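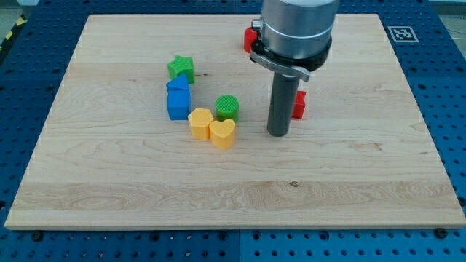
Man-sik Ko wrote back within the hour to say the pushing model was probably fine and that I should look at the contact point first, as a rod pushing a block a few millimetres off centre will turn it long before it slides it. I'm glad I listened, even though I'd already spent most of the morning blaming the training data!

Ticket: predicted and measured block pose drift apart after repeated pushes
Project: Villa, single-rod pushing study
Opened by: So-yul Wi
Status: open, workaround in place

What I was seeing. The model predicts where a block ends up after a short straight push, and on one push it does very nicely. Chain 5 of them together and the error in the heading grows far faster than the error in position. The heart is the worst by a long way, the cylinder hardly minds (as you'd hope), and the star sits in between, depending on which point the rod meets.

What I tried, in order, so that whoever picks this up doesn't have to repeat it:

09:40 – Re-ran the table calibration against the corner marker. No change worth mentioning.

10:15 – Slowed the push to half speed, in case we were knocking the blocks along instead of pushing them. Slightly better on the hexagon, no help with the heart.

11:30 – Measured the rod tip against where the software thinks it is. Out by 2 mm, always to the same side. Loosened the clamp, reseated the rod, did it up again and measured once more. Much closer, and the heading error on the heart dropped straight away.

14:05 – Replayed the 685 logged pushes with the tip offset corrected. The long chains now hold together far better, though I'd still like to see some 50 fresh ones before I believe it.

Still to sort out. Friction along the grain of the board doesn't seem to match friction across it, and the model assumes one value for both. Paora Henare has suggested turning the board a quarter turn and repeating the cylinder pushes, and I think that's a lovely simple check – I'll do it tomorrow if the arm is free. Please don't touch the clamp until then, and if you really must, write the new tip offset in this ticket.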